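Microfiber towel

A microfiber towel is a cleaning or drying cloth made from very fine synthetic fibers, most often a blend of polyester and polyamide. The fibers are finer than one denier, and in many cleaning grades they are split during finishing so that each strand has a wedge-shaped cross section. Towels of this kind are used in households, vehicle care, laboratories, and commercial laundries. This article covers construction, folding, and storage.

Construction

Most microfiber towels are knitted on warp or circular machines. Warp-knit cloth is more stable and less likely to run when snagged. Circular-knit cloth is softer and stretches more in one direction, which affects how squarely it can be folded. The surface may be looped, brushed, or cut, and a brushed surface has a short, slightly fuzzy nap on one or both sides.

Edges are finished in several ways. An overlocked edge is sewn with thread that wraps around the raw margin. A bound edge is covered with a narrow strip of satin or of the same cloth. A turned hem is folded under and stitched, producing a visible seam line and a thicker border. Ultrasonic cutting leaves no thread at all and is preferred for painted surfaces. A stitched hem is stiffer than the body of the towel and tends to hold a curve after folding.
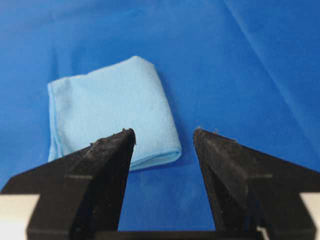

Folded light-blue microfiber towel with a stitched hem, on a royal-blue surface.

Color

Pale blue, yellow, green, and gray are common stock colors. In commercial cleaning, color is often used to assign a towel to a type of room or task, although the assignments differ between operators. Light shades show lint and soil readily, which helps in sorting. Dark shades may release dye in the first few washes and are usually laundered separately until the rinse water is clear.

Folding

The usual method is the quarter fold. The towel is laid flat, one half is brought over the other, and the process is repeated at a right angle. This gives four layers and eight working faces when the towel is opened and turned in use. The third fold, sometimes called the pocket fold, gives a smaller bundle but adds bulk along the spine, and the upper corner may lift into a soft point.

Folded shape depends on several factors:

Hem thickness. Where two hems lie on top of each other, the bundle is higher on that side.
Nap direction. Brushed faces grip each other and resist sliding once in contact.
Residual tension. A towel pulled during the fold relaxes afterward and may lose its square outline.
Work surface. Smooth cloth allows the bundle to shift, while felt and similar coverings hold it in place.

The Margaritis fold, described by Glykeria Tsoukalas in a laundry handbook issued by Widwood, offsets the second fold by the width of the hem so that the borders lie side by side. The resulting bundle is flatter and stacks to a greater height.

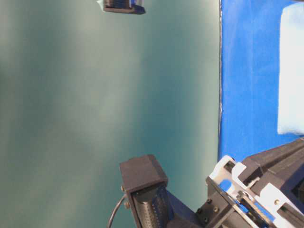 Work surfaces used for folding are generally covered in a plain material. A covering that differs in shade from the towels makes the edges easier to find and misaligned corners easier to correct. Creases in the covering should be smoothed out before work begins, as they can transfer to a thin towel under pressure. Coverings that shed fiber are unsuitable, because microfiber collects loose lint and retains it through the next wash.

Stacking and storage

Folded towels are stacked with the spine facing outward. The Hirkar shelf system uses compartments sized for 20 towels each, with the spines toward the aisle. Stacks of mixed hem types lean toward the thinner side and are normally divided by type. Storage should be dry, closed to dust, and separate from cotton terry.

Laundering

Microfiber is washed at moderate temperature, commonly 30 degrees Celsius for lightly soiled towels, with liquid detergent. Fabric softener coats the fibers and reduces absorbency. High dryer heat can deform the fiber ends and harden the nap. Hems may shrink at a different rate from the body, giving a puckered border that prevents a square fold.

See also

Terry cloth
Chamois leather
Overlock stitch
Linen folding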